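Proltgate Books is looking for early readers for a thriller. We publish suspense, mostly the kind with a map in the front and a body by page nine, and we need people outside this office to tell us where the next one sags.

The book is called *Tiltcombe*. A salvage crew surveys a drowned village under a reservoir, finds one house with its lights still on, and makes the usual poor decisions. It's the opening volume of a planned series and runs to 392 pages in its current state, at least 30 of which the author would defend with a weapon.

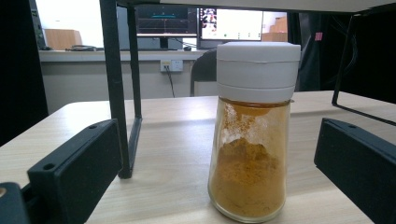 *Glass jar, white lid, ground powder inside.*

## What you'd be doing

You read the whole manuscript and fill out our form. The form has 7 questions, and "I liked it" does not count as a response to any of them. We want to know:

- where you put it down, and whether you picked it back up out of interest or guilt
- when you guessed who cut the dive line (please give the chapter, and please don't lie)
- which characters you kept mixing up
- any place where the science made you say a word out loud

Typos are the copy editor's business. If you can't stop yourself, put them on a separate page and she'll pretend to be grateful.

There's one group call after the forms are in, scheduled for an hour. Past calls have run closer to two. The author listens with the microphone off, an arrangement that came out of our previous book, *The Leckie Signal*, and one that we don't plan to revisit. 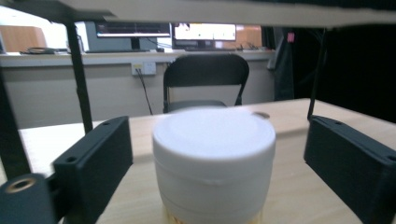
*White container with a round lid, on the tabletop.*

## Who we're looking for

Regular readers of thrillers who finish most of what they start. You don't need a degree, a blog or a theory of fiction. We'd be glad to hear from anyone who has worked around dams, commercial diving or small-town water boards – the author has done a lot of research and we'd like to know how much of it is right.

We can't take literary agents, people with a competing manuscript, or relatives of the author. The relatives have been very supportive and have told us nothing.

## What you get

A signed hardcover on publication, your name in the acknowledgments if you want it there, and a $50 gift card to the bookstore of your choice. Nobody has retired on this.

You'll also sign a short confidentiality agreement. It says you won't post, share or summarize the book before it's out. Our mailing list has 2674 people on it and a fair number of them would like the ending.

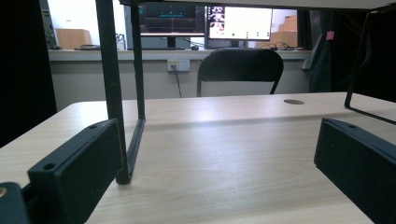
**Can I read it on my phone or e-reader?**

Any device is fine, and we'll send both a PDF and an e-book file. Paper copies can be mailed within the United States if you ask for one in your application.

## How to apply

Email the Proltgate reader desk with the subject line "Tiltcombe reader" and include:

1. The last thriller you finished, and what you'd have cut from it.
2. The last one you quit, and the page you quit on.
3. Any jobs or hobbies that might make you annoying about reservoirs.
4. Paper or electronic.

Half a page is plenty. Cover letters that open with a storm will be read by the intern, who likes them.

We keep the group small, so most applicants will get a polite no. We hold on to names for the second book, *Zastside*, if you tell us that's all right. People who applied in May for the earlier round don't need to apply again. We have your emails, including the long ones. 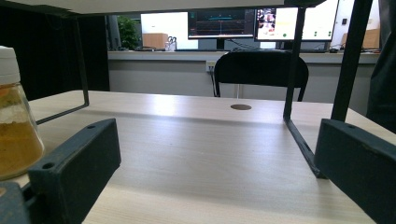 **The Reader Desk, Proltgate Books**

Posted June 6, 2019. Applications stay open until the group is full, and manuscripts go out the following week. You'll have a month to read, with one reminder at the halfway point and a second, less cheerful one near the end.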